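4.2 Sorting on soft surfaces

The task sounds like a punishment for a bored nine-year-old: put the fruit in the tray. We ran it on a made bed on purpose, as a benchtop flatters everybody. 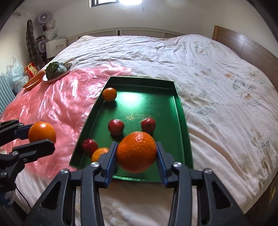 Of 300 trials, 96 ended in what the Vuorinen scale calls a "soft failure", meaning the fruit was still fruit but had gone somewhere else. Bedding accounts for most of these - a wrinkle is a hill if you are a plum.
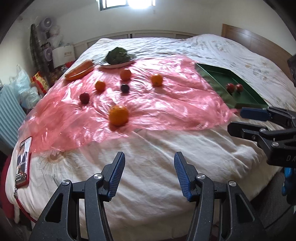 Willy De Bruijn objected to the scale itself, arguing that a household would call all 96 plain failures and go back to doing the job by hand. We report both readings in this section.

The Durico policy was quicker and the Gamico policy gentler. Neither would be asked back by a greengrocer.

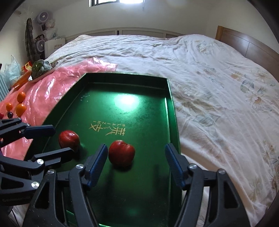

Median time per item was 40 seconds, a figure we checked twice in the hope that it was wrong.

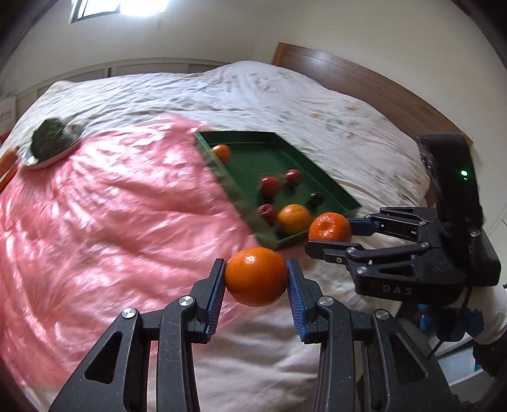

Figure 4. Two grippers, each holding an orange, by the tray on the bed.

Grasping is the part we worry about least. An orange pinched between two ridged blue pads looks much like a solved problem, and under the forgiving reading it nearly is. Letting go in the right spot is the chore, and there the strict success rate fell to 71 per cent.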